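Testers wanted for the Munuddale tabletop set
Dallach, sessions all through September

Hi! I put together the Munuddale set, a mixed bag of kitchen bits and toys for sorting, stacking and tidying away, and I'm looking for 32 adults to spend an hour with it and tell me what they think. No experience needed, just hands and opinions.
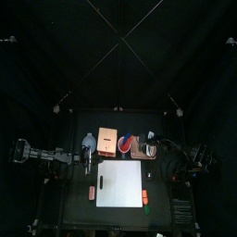 Pay is $25 per session, plus your bus fare if you're coming in from Prarnberg. You get a list of small jobs and do them however you like - there's no wrong way. I'm especially curious about the box with the slot in its top, and whether you'd go for that first or head straight for the cup with the red and blue pieces leaning out of it. 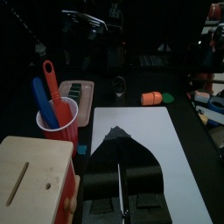 One person wrote to ask if she could bring her own kitchen things to sort, and said her spoons are much harder to tidy than mine. Yes please, bring them! We'll swap them in for the second half.

That half runs until 4 p.m. for the afternoon group, and I make coffee in between.

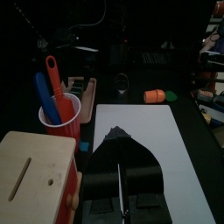 You can stay and chat after that or head home, I'm easy. Mornings fill up fast, so tell me if you can do either. 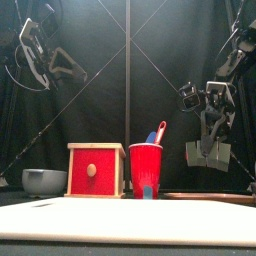
You'll need to be 18 or over and okay with sitting for a while. Most of the jobs start with things lined up in a row, with the big white board in front of them, and I'd love to hear if that feels like enough space to spread out. Drop a note at the Brunner front desk with your name and the times that suit you.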